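Household Products and Their Claims
Handout 6: Finishes, coatings and the word "scratch-resistant"

Read this before the session and bring one product leaflet from home. Any product will do, as long as it says something about its surface.

Most of what gets printed about surface finish can't be checked by the person buying. "Scratch-resistant" has no fixed meaning on a box. Resistant to what? A fingernail, a steel key and a grain of sand are three very different tests, and a leaflet that doesn't say which one was used has told you very little. Treat it as decoration until you see a method.

Case 1. The Silitz leaflet
Silitz says its coated trays "keep their shine for years." The small print gives 200 wipes with a soft cloth. If you wipe a tray once a day, that is less than seven months. The leaflet also leaves out how hard the cloth was pressed, and whether any cleaner was used.

Case 2. The Fikance comparison
Fikance tested 20 of its own trays against 20 from an unnamed rival. Its trays scored 39 for gloss after wear, the rival's 35. Is four points a lot? We can't tell. There is no starting score for either set and no spread, and the company picked the rival. I would not pay extra on the strength of it.

Case 3. Dolan
Dolan makes no number claims at all and relies on a photo of a very shiny tray. Be careful with photos. Shine depends on the lamp and on where you stand. A worn surface can look fine from one side and dull from the other, so a single picture is weak evidence of wear either way.

Gloss and matte
Gloss tends to show fine scratches and finger marks sooner. Matte hides them better, but rubbing can polish it into shiny patches. People often call matte "tougher." It may only be better at hiding damage, and the leaflets seldom separate the two.

For the session
Write down one claim from your leaflet, then what you would have to measure to show it was false. If you can't think of anything, write that down too.
Look up the Clerkimau wear chart in the course folder. Its July figures were taken under a different lamp, so don't compare them with the rest. 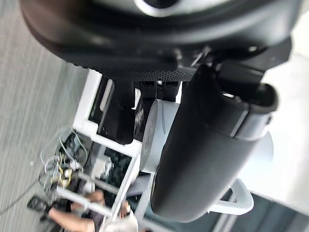
Fig. 1. Glossy and matte black surfaces.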